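November, late, gone 10 and I should be in bed.

Sorting day at last. Been putting it off since the move to Hutdale. Joelle came over after lunch with a roll of bags and a flask and no patience whatsoever, which is what I needed. Started with the kitchen odds, then the toy stuff, then gave up on any sort of order and it all just went in together. Rule was keep, Saeed's lot, or tip. Argued over a jug for ages. Kept the jug.

Back hurts. Floor is hard even with the carpet. Must ring Peltden about the shelf brackets, they quoted 200 which is daft. 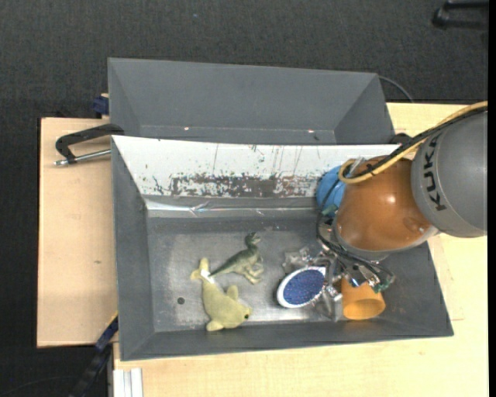 *Grey bin, not finished. Dinosaur staying!!*

J says the green dinosaur should go to Saeed's youngest. No. Absolutley not. He can have the orangey cup if he wants it, and the bits of plastic can go out, don't know why I ever keep packaging. The blue thing with the white rim, undecided. Put it back in twice.

Saeed rang at teatime, can fetch his lot in the van but only if it's all boxed by the time he's off shift. Said yes without thinking. Need tape. Need more bags, down to the last few.

Soup for tea, toast burnt, ate it anyway. Still the hall cupboard to do and teh drawer with the batteries in.

Bed. Ring Peltden first thing.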